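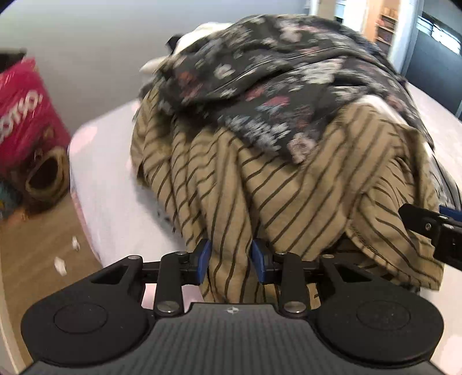
Figure 7.1 Two grippers at a pile of mixed garments. The blue finger pads of one hold a fold of a striped shirt.

Chapter 7
Handling Soft Goods: Changes in Work and Staffing

7.1 Introduction

Rigid parts were automated first. A carton or a machined bracket keeps its shape when it is lifted, and its position can be described with a few numbers. A shirt has no fixed shape. When it is picked up by one point, the rest of it hangs, folds and drags other items along. For this reason the sorting and folding of clothing stayed with hand workers long after the washing and drying steps on either side were mechanized.

Figure 7.1 shows the basic problem. A striped shirt lies in a heap with a floral garment draped over it, and white fabric shows in places from beneath and behind. A worker separates such items by feel, often without looking. A two-finger gripper has to close on a fold thick enough to hold and thin enough to belong to one garment only.

This chapter deals with the effect of garment handling equipment on the jobs near it. Gripper design was covered in Chapter 5 and is not repeated.

7.2 The Stekdale Laundry

The main case is the Stekdale plant, a contract laundry that returns clothing to care homes and hotels. Before the change, each sorter emptied bags onto a table, separated the items, checked for stains and damage, and passed them to the folding line. The plant handled 2385 garments on an average shift.

In August the plant put a Tridico separating cell on one of its lines. The cell lifts single garments from the pile and lays them on a belt. It completed about 460 lifts per hour on flat cotton goods and fewer on knitwear. Items it could not separate went to a reject bin, which was emptied by hand.

Three job changes followed. Sorters on the line became cell attendants, who clear tangles and restart the cell after a fault. Inspection, once part of sorting, became a separate post at the belt. Folders received garments at a fixed rate and could no longer slow the flow by speaking to the sorter across the table. Section 7.4 examines this last change, which drew the most complaints and had not been considered in the original plan.

A second case, the Shabalala workroom, kept its sorting tables and used the same type of cell only for overflow. The two plants are compared in Section 7.5.

Key terms: attendant, reject rate, paced work, task splitting, overflow cell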